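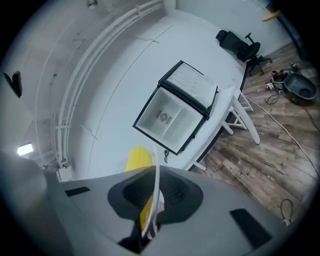
White cooler box with black frame, on the big table

Kullilby Small Cooler Box

I've been selling picnic gear out of Graldale for years and this is the one I take to the cricket myself. It's the little brother of our Tirnano chest, and after a whole summer of sandwiches, cherries and far too much cold ginger beer I'm still very fond of it!

It holds nine cans with a bit of ice, or lunch for 3 if you pack the flat things first (I put the cheese on top, Mum puts it on the bottom, we don't discuss it). Freeze your ice bricks overnight and keep it out of the sun. Don't leave it in the boot.

Cleaning is easy enough. Warm water, a drop of dish soap, then leave the lid open till it's dry. Bicarb sorts out the prawn smell, mostly.

Price: $51
Spare ice bricks: $3 each
Postage: free on orders over $190, otherwise worked out at checkout

The next lot lands in April and there are 38 coming. If you'd like one put aside, email Chutima Boonyarit at the shop and tell her your favourite colour of strap, as the Texier straps are sold separately and the green ones go first.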